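Against the Good Chopping Board
Dymphna Egan
Apr 19, 2021

My brother-in-law gave us a chopping board in January. It came from Ó Dubhghaill, it weighs as much as a toddler, and it arrived with a leaflet about oiling. I have now spent more time caring for this board than I have for my own knees.

A chopping board ought to be something you can insult. You should be able to saw at a loaf on it, leave it in the sink overnight and prop it behind the taps without a pang. Ours has a stand. We cut things on a plate so as not to mark it.

Aivar Vaher, who taught my evening class in Clondton, allowed us one board and one knife for 7 weeks, and I have never cooked so well. At home I own up to 100 utensils and can't find the peeler.

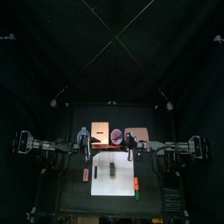
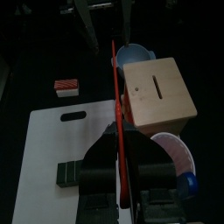 My own case is for the big plain white board, the sort you'd be embarrassed to give anyone as a wedding present. It asks for no oil and it has no leaflet. Put one down on a black table, as they have, and even a toy cucumber looks like the start of dinner. There is a slot to grab it by, which is all the design a board needs — I'd hang mine on a nail. The smart tan wooden one can stand at the back and be admired, and mine has been told it may do the same.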